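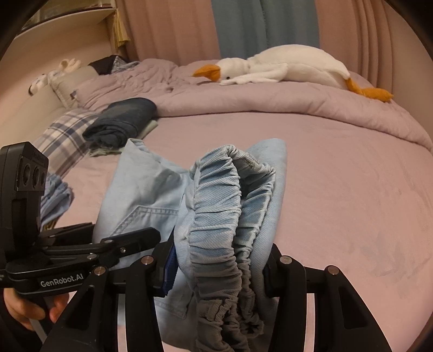 School uniform first, as it's what most of you wrote in about. The trust that runs Manell Primary and Sasum Academy wants one supplier for both schools from next November, and the supplier is Kuhlmann. Blazer, tie, skirt or trousers, PE kit, all with the badge on. Plain supermarket trousers would be out. So would denim on Fridays at Sasum, and a pair of light blue jeans like these would get a child sent to the office, where up to now the sixth form could wear them all day and no one minded.

Consultation had 1,189 replies. The trust's summary runs to 27 pages and I've read it twice, can't find a plain figure for how many were against. Lots of "mixed views" and "a range of feeling". Have asked for the numbers. Will print them when they come — if they come.

Cost. A full set from Kuhlmann is £220 by my adding up, that's one blazer and two of most other things. Second-hand rail at Manell stays open, but old stock without the new badge can only be worn until the summer. Two children, two badges, no handing down from one school to the other.

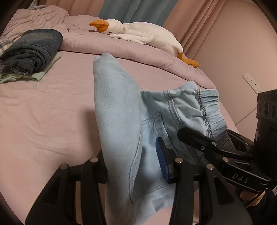 2 min read

The other thing is the Drollilier Road site. Council papers went up late on Friday and its back on the list for disposal. You'll remember 1,744 of us signed to keep the field for school use. The petition gets one line in an appendix, no mention in the report itself.

What the report does say: Manell is full in Reception and Year 3, Sasum is over its number in Year 7, and a "modest" rise is expected from the new flats. Then two pages later it says the field is surplus. Make of that what you will. I think it's a poor bit of work and I've written to both ward councillors to say so. One reply so far, just an out of office.

If you want to speak at the meeting you have to register beforehand, form is on the council site under Have Your Say (not under Schools, I looked there first). Three minutes each. Written questions are allowed too and they do have to answer them, evenutally.

Bus changes and the Sasum crossing held over to next time, ran out of evening.

21 January 2024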